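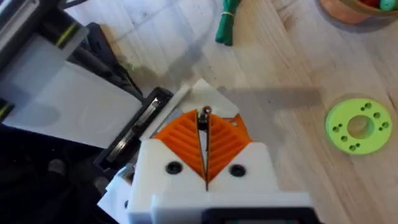 4. Small-part pickup: pins, screws, things off the table

Manual > Ginden arm > Chore trials > 4. Small-part pickup

Last revised January 22, 2018. Replaces the old section 4, which assumed the hard fingers. If your copy says "rubber pads" anywhere, bin it.

What this section is for. Customers keep asking whether the arm can tidy a bench or clear a kitchen table. Short version: parts of it, slowly, with you standing there. Small upright things it can pinch. Thin flat things, mostly no. Run the trial below on your own table before you promise anybody anything.

4.1 Before you start

1. Arm bolted down, power off. Check both orange fingers. Ribs clean, no splits. A split finger still closes and looks fine, then drops everything heavier than a screw.

2. Check the two black screws in the white housing, one under each finger. Snug. Do not crank them, it's printed plastic and it will crack. Ask Rhydian Trevor how he knows.

3. Wipe the lens on the wrist camera. Dry cloth only.

4. Power on, wait for the homing move to finish, then open and close the fingers 15 times with nothing in them. You want the tips meeting evenly every time. If one tip leads, go back to 3.6 and re-zero.

CAUTION: Fingers off the fingers. They are soft but the drive behind them isn't. Keep sleeves and lanyards out of the way too.

4.2 Laying out the table

5. Use a table you'd really use. Wood grain, scuffs, seams, all fine. Don't put down a nice white sheet. The Andham demo did that and the numbers were useless to everybody.

6. Put out one small upright part, one flat part, one bowl of mixed bits. A pin or short screw does for the first. For the flat one a plastic ring or disc is good, lime green if you have it — easy for the camera, hard for the grip, so you know which half failed.

7. Leave space around the flat part. At least a hand's width. Bowl goes toward the far corner, out of the approach path.

8. Leave the clutter where it is. Bundle of wires, scrap of plastic, whatever. A chore with no clutter is a different chore.

Note: watch the arm's own shadow. It falls across the table next to the fingers and moves when they move. Older software took it for an object. Fixed in the March build, but if you are still on the one before, turn off the overhead lamp on that side.

4.3 Running the pickup

9. Select Chores, then Small Parts, then Slow. Always Slow on a new table. Fast is for after.

10. Teach the first pick by hand. Hold the green button, bring the tips down either side of the pin, let go. Close at the lowest force setting. The pin should stand upright betwen the tips, held by the very ends. If it's sunk down between the ribs you came in too low.

11. Lift straight up. No sideways move untill it's clear of anything lying near it. Clear plastic offcuts are the worst for this, the camera half sees them.

12. Let the arm repeat on its own, 8 picks. Write down every one, including the ones you helped. Especially those.

13. Swap to the flat part. Same routine, 8 picks. Expect misses. Tips slide over the top, or push it along the wood. If your ring has a big center hole you can teach one tip into the hole and one outside, works better than the rim-to-rim grip.

14. Bowl last. Top layer only. Stop the run when the tips touch the bottom — the arm won't stop itself on a ceramic or clay bowl, there's no force sensor at the tip on this model.

CAUTION: Don't leave a bowl run unattended. It will tip the bowl.

4.4 Reading your results

Dorottya Jakab ran 273 picks on the Oprea bench over one winter, pins, screws and rings mixed. Pins went well once the height was right. Rings were poor until she taught the hole grip, then okay. Bowl was bad all the way through. That's the pattern you should see. If your pins are worse than your rings, something is loose.

Timing: a person clears a small tray in under a minute. Arm on Slow, plan for a coffee. Seren Samuel's view is that it earns its keep on a shop floor where the same pin shows up in the same place all day, and not yet in a kitchen. Osian Landeg disagrees and has it sorting his cutlery drawer. Spoons only so far.

4.5 If it goes wrong

Pin falls on lift: raise force one step. One. Then check tips for dust.

Pin tilts in the grip: tips not meeting square, redo step 4.

Arm stops over the part and sits there: camera lost it. Move the lamp, not the part.

Fingers squeak: normal on new ones, stops after some 200 closes. After that it's the hinge, call Houda Ramadan at Zonddale spares and have the serial number ready.

Tips look chewed: swap both, never one. Part list is in section 9.

Go to section 5 for cloths and towels. Read the first page of it before you unfold anything.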